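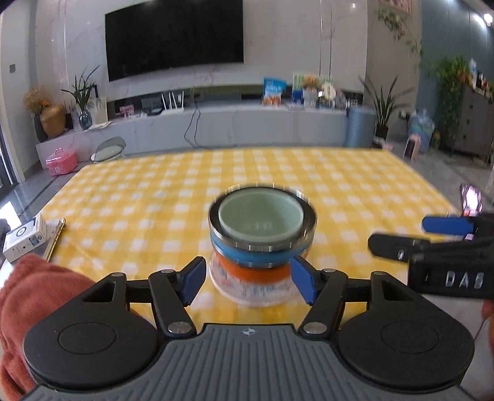
Peiyu Yuan wrote:
I'd go further than that. The Lowther sisters were enclosed on paper from the day the bishop signed, and their own account rolls show them in and out of the gate buying fish for the whole of Lent!

fenwalker
Yes! The rolls are the best thing to come out of that archive in years. I read all 335 folios over the summer (well, 330, the last few are blank) and I can't recommend them enough. The cellaress writes "for the porter, that he see not" beside a payment for wine. I laughed out loud in the reading room.

Shaohua Tang
Lovely line, but I think you're both being unfair to the bishop. His visitation of May lists seven complaints and six are about the roof, the debts and the chaplain who never turned up. Only one is about the gate. He wasn't trying to wall them in, he was trying to keep them fed.

Peiyu Yuan
The one about the gate is longer than the other six put together though.

Shaohua Tang
Because the prioress answered it at length and the clerk copied her answer in! Have another look at the hand, it changes halfway down.

Peiyu Yuan
Hm. I'll look. I was working from the Candard transcript, which runs it all together.

oldpsalter
Don't trust Candard for anything with marginal notes. The Tisent edition is slower going but it keeps the layout, and the introduction on how the house took up the stricter rule is wonderful — forty pages and I wanted more.

fenwalker
Is that the one that says the reform came from inside? I've never been convinced. The novice mistress was brought in from Fedis with two companions, and that's when the silence at meals starts.

oldpsalter
She was invited, by vote of the chapter. The vote is in the appendix.

Shaohua Tang
A vote taken with the bishop's man sitting in the room, to be fair to fenwalker.

fenwalker
Thank you! Does anyone know if the letters are being done next? I heard there are 3,000 of them, and hardly any have been printed.

oldpsalter
First volume was promised for November 2020 and I haven't seen it in a catalogue yet. I'll post here when I do.

Peiyu Yuan
Back from the scans. Shaohua is right about the hand, it changes at "and the said prioress saith". I still say she was buying a lot of fish.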